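Sunday at the Tekora Snack Fair
July 8, 2018 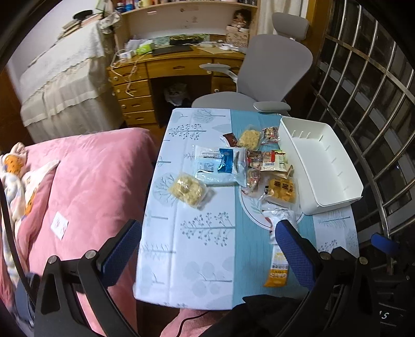
I love a food fair, and the one in Fidberg is my favorite kind: small, crowded, and full of things I have never tasted. It takes over the old Stuveck hall for a single day, with 158 stands this year, and by noon the line for the noodle makers was out the door. I went in telling myself I'd buy a few things and came away with two full bags! Instant noodles, of course (the pale yellow blocks in clear bags, which I can never walk past), a bag of nuts and dried pieces for nibbling, a packet of some reddish mix, and a yellow bag of crisps. All of it ended up on my tree-print tablecloth, next to the white tray.

The best stop was the Laaksonen stand, where Doaa Farouk was cooking noodles six different ways and handing out little cups. Try the one with just butter and black pepper - so simple, and I went back twice. She told us they go through 900 portions on fair day, and judging by the crowd I believe it.

Upstairs, Murali D'Souza gave a short talk on frying chickpea snacks at home. He let us taste a batch straight from the pan, still too hot to hold, and I burned my tongue and didn't care one bit.

Entry is free before 10, and parking behind the hall fills up fast. There's a smaller fair in September, mostly sweets, and I've already talked my sister into coming along.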